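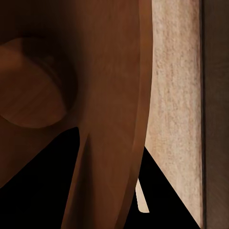
Gros plan, surface brun-rouge

Ticket 79 — prolongement de la ligne vers Narnereck, portail riverains Verko
Ouvert en septembre 2022. Statut : en cours

Bonjour à toute l'équipe, et merci d'avance pour votre patience, car je vais être un peu longue ! Depuis la mise à jour du portail, les relevés de vibrations de la station Vullum ne s'affichent plus pour les riverains. On se connecte, on choisit son immeuble, et la courbe reste plate alors que le tunnelier avance bel et bien sous nos rues. J'ai essayé avec trois navigateurs, vidé le cache, redemandé un mot de passe — toujours la même chose.

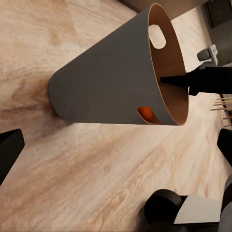

Le formulaire de signalement, lui, s'ouvre bien, mais il me semble mal réglé. Il propose une seule case, « dommage constaté », sans nuance entre une fissure dans un plafond et un objet renversé. Une corbeille grise couchée sur le parquet, comme celle-ci, se retrouverait donc dans la même liste qu'un mur porteur fendu, et je plains la personne qui doit trier tout cela. Serait-il possible d'ajouter une case « objet déplacé » ? 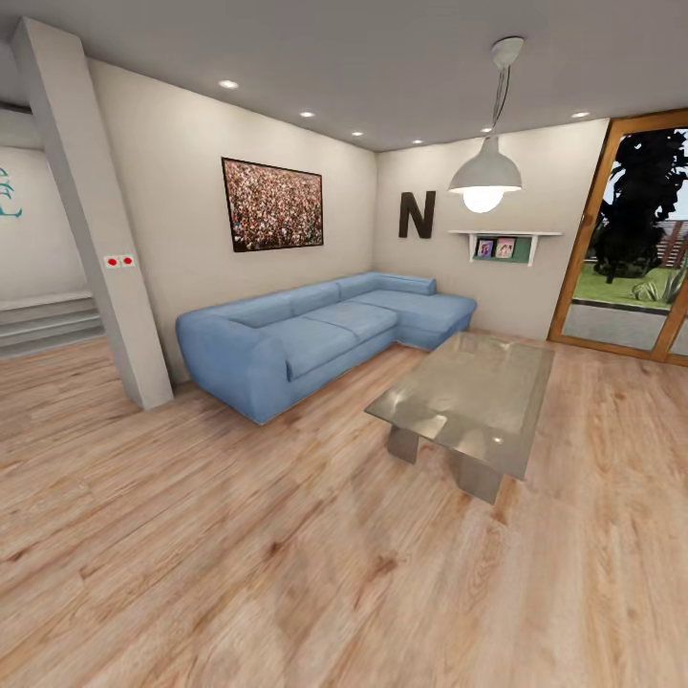

Canapé d'angle bleu et table basse

Complément du lendemain : une voisine a la même courbe plate que moi, mais son compte date de mars, donc d'avant la mise à jour. J'ai aussi remarqué que les quatre capteurs de Vullum portent désormais le même numéro dans le menu déroulant. C'est peut-être un détail, je vous le laisse quand même !
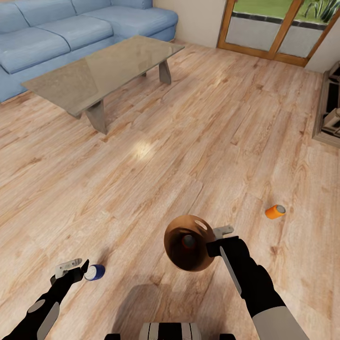
Quispe : bonjour, et merci pour ce complément, le numéro en double est très probablement la cause. Les mesures sont bien enregistrées chez nous, seul l'affichage Verko est touché. Nous renumérotons les capteurs ce soir. Pour la case supplémentaire, la demande est transmise.

Merci beaucoup ! Je regarderai la courbe demain matin et je laisse le ticket ouvert d'ici là.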